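The Slowest Shoe Clerk in the Building

Shagufta Rana has watched a machine reach for a slide sandal more often than anyone should.

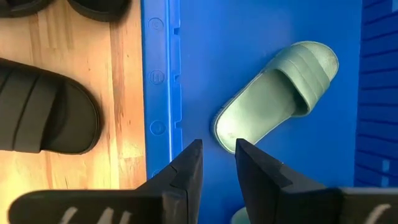
She runs the gripper trials at Grivetell, where the brief sounds like a chore you'd give a nine-year-old: pick up footwear, put it where it belongs. The Brelach fingers have had 1,356 tries so far. The Kordestani pair, which cost more and arrived in a much nicer box, have had 776.

"Foam is rude," Rana says. "Squeeze it and it changes its mind about what shape it is."

Her colleague Severino Cifuentes favors going in by the strap. Rana prefers pinching the sole at the toe. They have argued this since March, with charts. The wrist camera takes no side, though it does lose sight of the strap at the very moment Cifuentes would like to be proved right.

The Brelach set now manages 78 percent on slides. The Kordestani does a shade better and drops them with more confidence — from higher up, usually.

Laced shoes come next. Cifuentes has already asked for a week off.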